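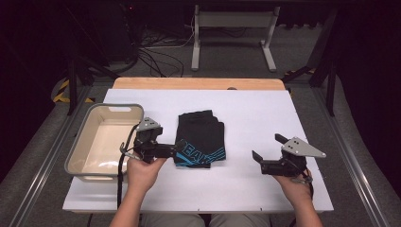

Corina Pfister put the problem to us at the first meeting: people at Clitov keep their old T-shirts in a drawer for years, and by the time they bring them to the swap room the shirts are no use to anyone. She wanted to know if that could be changed with a sign, a letter, or a different opening time. Our report starts from her question.

Background

The Clitov swap room takes in used clothing and gives it out again free. In May it took in 500 garments. Of these, 260 were taken home by someone else, 167 were sent to the Malhotra textile sorting plant, and the rest were still on the shelves when we closed our records. T-shirts moved more slowly than anything else, printed ones slowest of all.

Method

We worked in the swap room for one month. Each garment got a paper tag with the type, the size, and the condition on a scale we borrowed from an earlier class report. When a garment left the room, the tag went into a box by the door. We also asked donors how long it had been since they last wore the item. Many did not remember, so we dropped that question in week 2 and asked why they were giving it away.

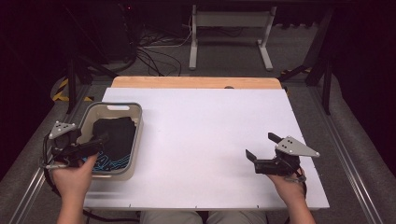 The reasons fell into a few groups. Wrong size was the most common. After that came shirts from events, which people said they had never really wanted. Damage came last, although when we looked at the condition tags, a lot of the garments had small holes or worn collars that the donor had not mentioned. Seul-gi checked the tags a second time and changed some of the grades downward.

Results

Longer evening hours brought in more visitors but not more donations. The letter to households in Ploltden did bring in more bags, mostly winter clothes, which was the wrong season for it. The sign had no effect we could measure. It hung behind the door for part of the month, so we do not count this as a fair test.

Plain shirts in medium and large usually left within days. Children's sizes did too. Event shirts stayed unless they were set out next to the Skiltari repair table, where people took them for patches and cleaning rags.

Problems

Some tags fell off. We switched from tape to string, and the records after that are better. We also had no way to tell if the same person came back several times.

Next steps

Seul-gi Kwak will repeat the count in the fall with the letter sent earlier. We would also like a separate shelf for event shirts near the repair table, if Corina agrees to move the coat rack.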